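Sunday, August, started 7:40 am

Dye bench notebook -- weld and indigo overdye, towels and sample skeins

Came in early to get the mordant bath going before the building heats up. Windows open on the yard side. Picking up from last time, where the greens came out blotchy on everything thicker than the flat cotton. Chaminda thinks it's the scour. I think it's the scour plus me being impatient.

Plan for today:
- scour again, longer, with the Tisitz soda instead of the grocery store stuff
- alum on half, alum plus tannin on the other half
- weld first, then indigo dips, then compare with the ones that went indigo first
- finally write down the vat numbers in ONE place (here)

8:15. Scour pot on. Water went yellow brown fast, much worse than I expected from fabric that was sold as ready to dye. So that's at least part of it. Dumped it, filled again, second round came out paler but still not clear. Third round going now. If the third comes out clear I'll make three scours the rule for anything with a pile. Killian says he never scours more than once and his stuff is fine, but he only does silk and silk is a different animal, so I'm not counting that.

Weighed out alum while waiting. Note for whoever reorders: the Gromel tub is nearly finished and the lid is cracked, powder has clumped down one side. Broke the clumps up with the back of a spoon. Still dissolves fine in hot water, just takes longer. Please don't put the wet scoop back in it.

9:30. Third scour clear enough. Rinsed, squeezed, into alum. Forgot to label the first two pieces before they went in, so tied a knot in one corner of each. One knot = alum only, two knots = tannin first. The skeins have the usual tags. String on the tags is cotton and will take dye too, fine, call it a free sample.

Tannin: used the gallnut, not the sumac. The sumac jar smells off. Smelled off last time as well and I ignored it and that whole batch went khaki. Threw it out. Jar is washed and on the rack.

10:50. Weld pot. Dried weld from the Adville garden, last year's, stems and all. Chalk in the pot, small pinch. Color came up strong right away, more than the store extract ever gives me. Kept it just under a simmer, lid off. It got away from me once while I was on the phone with Chaminda and bubbled for a few minutes, so if these come out dull that's why and it's not the weld's fault.

What he said on the phone, before I forget:
-- check the vat pH before the first dip, not after the second like last time
-- let the pieces air fully between dips, flat, not bunched
-- he has a spare thermometer if the one here is still reading low (it is)
-- he wants the swatch card back
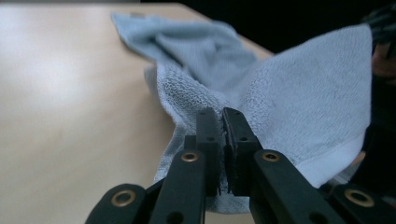
Waiting on the weld, so cleaned up the shelf. Moved all the iron stuff to the bottom with its own spoons, tied with red tape. One spoon of iron in the wrong pot and you've got gray for the rest of the day. Found the missing swatch card behind the soda, water stained but readable. Copied the notes off the back of it because the ink is going:

Linen, no tannin, 2 dips: thin green, faded at the fold.
Linen, tannin, 2 dips: good. Leaf color. Kept.
Cotton, tannin, 4 dips: almost teal, weld lost underneath. Too much.
Wool: skip, see the other card. (What other card?)

So 2 dips looks like the limit if I want the yellow to still show. I'd like to try 3 short ones, in and out quick, and see if it lands between. That's this afternoon.

12:10. Pulled weld pieces. Tannin ones are clearly deeper but a little brown. Alum only are bright, lemony, kind of loud. I prefer the alum only as yellow and I bet I'll prefer the tannin as green. Left everyting to cool on the rack. Ate lunch outside.

1:30 pm. Vat. Fructose vat, the one Killian started, fed last week by Yuan supply lime, the new bag. Surface has a good coppery skin, liquid under it is yellow green, smells right. pH a touch low so added lime, a spoonful, stirred slow along the wall of the bucket, and left it 20 minutes with the lid on. Should have been longer. I always say it should have been longer.

Dip one, all pieces, short. Came out that frog green and turned while I watched. Laid flat on the mesh. The pile stuff drips forever, put a tray under it. There's now a blue spot on the floor by the drain, and it's mine.

Dip two, short. Fabric went in damp and well opened up this time, worked it under the surface with my hands so there was no air caught in the loops. I think trapped air was the other half of the blotching. Last time I just dropped them in and poked at them with a stick.

Dip three, only on the pieces with two knots and on one skein of each. Stopped the others at two so there's something to compare to.

2:55. Rinse, then vinegar rinse, then rinse again. Some blue coming off the third dip pieces, hardly any off the rest. No proper verdict until dry but the blotches are way down. One piece still has a pale patch near the hem where the stitching is tight. Hem thread may be poly, it never takes. Unpick next time or live with it.

Dull weld worry: can't tell yet. The boiled-over few minutes might show on the skeins, which look a shade flatter than the swatch. Or the light is bad, its gone cloudy.

To do:
- Chaminda: swatch card found, in the drawer with the tape
- order alum, order a lid or just a better tub
- write THREE SCOURS on the wall above the sink
- half of each piece in the window for the fade test, other half in the drawer, same as before
- ask Killian how often he's feeding the vat, because the bucket tag has two different handwritings on it and they don't agree
- weld seed for Adville, if there's any left from last year

Vat as left: lid on, towel wrapped, pH fine, stirred once after the last dip. Don't dip before Tuesday, let it settle.

3:40. Gloves had a hole. Left hand is blue to the wrist. Out.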